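Support > Breveck Tables > Set-up Guide > Section 4

Search manuals Enter model or part no. Go

4. Leveling and Fixing the Work Board

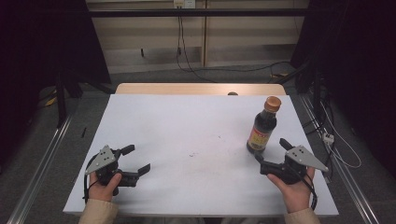
The Breveck board ships separately from the table and should be fitted after the legs are fully tightened (see Section 3). Let the board lie flat in the room overnight before you start.

1. Place a spirit level along the long side of the table top, then across the short side.

2. Turn the foot on the lowest leg counterclockwise until the bubble is centered. Each foot has up to 2 inches of travel.

3. Peel the backing from the grip pads and press one pad onto the underside of the board at each corner. Press firmly and hold.

4. Lower the board onto the table, back edge first. Leave an even margin at both ends.

5. Push down over each pad with the flat of your hand. Check that the board does not rock.

6. Wait 144 minutes before putting any weight on the board.

NOTE: Pads supplied with tables from the Codberg warehouse before June are thicker. Do not mix the two types on one board.

NOTE: On an oiled table top, wipe the pad areas with a dry cloth first. Nirkari wax must be removed completely or the pads will slide.

CAUTION: Do not load the board with more than 73 pounds. Do not stand or sit on it.

CAUTION: Keep hot pans and soldering tools off the surface. Heat marks are not covered by the warranty.

To lift the board later, slide the Dlamini release strip under one corner and work toward the middle. Replacement pads are listed in Section 9.

Revised 08/03/2022

Filed under: Assembly, Tables & Boards, Care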